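Preparing a Guest Room for Visiting Families: Procedure for Hosts

Kitgate Guest House Services
Revised September 6, 2024

Purpose

This guide sets out how hosts prepare a bedroom between one stay and the next. It applies to all rooms in the Galbraith and Kiltska houses and replaces the shorter checklist issued in June. Hosts who have worked only from the checklist should read the guide in full before their next turnover, as the order of work has changed.

Families stay with Kitgate while a relative is receiving medical care nearby. Many arrive late in the day and go directly to their room. A room that has been prepared according to this procedure can be handed over at any hour without a further visit from the host.

Before you begin

Check the room schedule at the front desk and confirm that the previous family has signed out. If the departure is marked as pending, do not enter the room. Speak with the house manager on duty: Wilma Ogilvie at Galbraith, or Callum Mowat at Kiltska.

Collect the following from the linen room:

One fitted sheet for each bed
One duvet cover for each bed
Two pillowcases for each pillow in use
One mattress protector for each bed
One bath towel, one hand towel and one washcloth for each guest
Two empty linen bags, one for bedding and one for towels
A cleaning caddy and the vacuum cleaner

Sheets and duvet covers are shelved by bed size. The size is sewn into the bottom hem on a colored tab: blue for twin, green for full, yellow for queen. Items without a tab should be set aside in the repair basket.

Step 1. Air the room

Open the window as soon as you enter and leave the hallway door closed. In rooms where the window faces the parking area, open only the upper sash. The window should remain open until the vacuuming is finished. During cold weather, turn the heating down before opening the window and return it to its former setting when you close it.

Step 2. Look for belongings

Check the closet, each drawer, the shelf above the closet rail, and the space beneath the bed. Look behind the nightstand, where chargers often fall. Any item left behind goes into a clear bag with the room number and the date of departure written on the label. Bring the bag to the front desk before you continue. Medicines must be handed to the house manager in person and must not be left on the desk.

Step 3. Strip the bed

Remove the pillows first and place them on the chair. Undo the duvet cover at the foot end, draw the duvet out, and fold it over the chair back. Then take off the fitted sheet and the mattress protector, rolling both toward the center of the bed so that crumbs and loose hair are held inside.

Put used bedding directly into the linen bag. Do not shake it out in the room. If any item is badly stained, place it in a separate bag and attach a red tag, so that laundry staff can treat it before washing.

Inspect the mattress along the seams and at each corner. Report any tear, stain or sign of insects to the house manager at once and stop work in the room until you have had an answer.

Step 4. Make the bed

Lay the clean mattress protector and smooth it from the center outward. Fit the sheet over the two corners at the head, then the two at the foot. Pull it firm along each side before moving on.

To dress the duvet, turn the clean cover inside out and lay it flat on the bed with the opening toward the foot. Reach inside, take hold of the two far corners, and grip the matching corners of the duvet through the fabric. Lift both together and let the cover fall down over the duvet. Work the lower corners into place and fasten the opening. Hosts who find the lifting difficult may ask for a second person; this is a routine request and no explanation is needed.
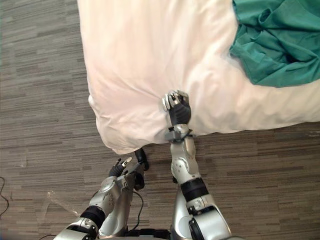
Spread the duvet so that it hangs evenly on both sides. The closed end of the cover belongs at the head of the bed and the fastened end at the foot. Smooth the surface with the flat of the hand. Small creases in freshly washed cotton are acceptable and hosts are not expected to iron bedding in place.

In twin rooms, make both beds even when only one guest is expected. Families frequently change their plans after arrival, and a second bed should always be ready.

Pillows are placed flat, one on top of the other, with the open ends of the cases facing away from the door. Kitgate no longer uses decorative cushions or bed runners. Any that remain in the closets should be returned to the linen room.

Step 5. Clean the surfaces

Work from high to low. Dust the top of the closet, the curtain rail and the lampshades with a dry cloth. Wipe the nightstand, windowsill, desk and chair arms with a damp cloth and the unscented cleaner supplied in the caddy. Several guests are sensitive to fragrance, and hosts must not bring scented products, candles or room sprays from home.

Use a fresh cloth for items that are touched often:

Light switches
Door handles, inside and out
The remote control
The telephone
Drawer pulls
The thermostat

Allow the disinfectant to stay on these surfaces for the time printed on the bottle. Drying them too early reduces its effect.

Step 6. Vacuum the floor

Start at the wall farthest from the door and move toward the hallway, overlapping each pass by a few inches. Use the narrow attachment along the baseboards and around the legs of the bed. The low setting is correct for the short-pile carpet found in most bedrooms; the high setting is intended for the rugs in the family lounge.

If you find a spot on the carpet, blot it with a white cloth and cold water. Do not rub, and do not apply any stain remover without approval. Enter the spot in the maintenance book with the room number and its position, for example "left of window." Teresa Kaczorowski reviews the book every week and arranges treatment.

Step 7. Set out towels and supplies

Place the folded towels on the shelf inside the closet. Towels should not be left on the bed. Each room also receives the following:

A welcome folder with the house map and telephone list
A notepad and pen
One box of tissues
Two drinking glasses, turned upside down on a paper mat
A night-light, plugged in and tested

Look through the welcome folder and remove any notes left by earlier guests. The telephone list should carry the number of the current night contact, Iddrisu Mahama. Folders that still show the former contact must be exchanged at the front desk.

Extra blankets are kept in the hallway cabinet. One blanket per bed may be placed on the closet shelf from the start of the heating season — the date is posted in the linen room each fall.

Step 8. Make the final check

Close and lock the window. Return the heating to its setting. Turn on every lamp in turn and replace any bulb that has failed. Run the blinds down and up once. Confirm that the smoke alarm shows a steady green light.

Stand in the doorway and look over the room as an arriving guest would. Straighten whatever needs it, turn off the lamps, and lock the door. Then mark the room as ready on the schedule and write your initials beside it. A room without initials will be treated as unprepared, and another host may be sent to it.

Rooms prepared for children

When the booking lists a child under 3, the room requires additional work. Fetch a travel crib from the storage room and set it up on the side of the bed away from the window and heater. Check that both side locks click into place. Use only the fitted crib sheet provided. Pillows, blankets and soft toys are not placed in a crib under any circumstances.

Cover the unused electrical outlets, tie up the blind cords, and move the drinking glasses to the closet shelf. A step stool may be placed in the bathroom on request.

Used linen and laundry

Tie the linen bags and carry them to the chute at the end of the hallway. Bags with a red tag do not go down the chute and must be taken to the laundry by hand. Linen collected before 2 in the afternoon is washed the same day. Later bags are held overnight in the locked cage.

Hosts should wash their hands after handling used linen and before touching clean items. Gloves are available beside the chute in small, medium and large sizes.

Problems and reporting

A room that cannot be finished should be marked "held" on the schedule, with a short reason. Common reasons include a failed lamp, a blocked drain or a shortage of linen in the required size. Please do not move linen from one house to the other to cover a shortage. Stock is counted separately, and unrecorded transfers have caused delays at both houses.

Urgent faults, such as water leaks or a smoke alarm without a light, are to be reported by telephone. Dial extension 138 from any house phone. The line is answered from 7 in the morning, and outside those hours the call passes to the night contact.

Training

New hosts complete two supervised turnovers before working alone. Training sessions are arranged by Fiona Innes and may be booked through the front desk at either house. Printed copies of this guide are kept in each linen room and should not be removed. Corrections may be written in the margin of the linen room copy and will be considered at the next revision.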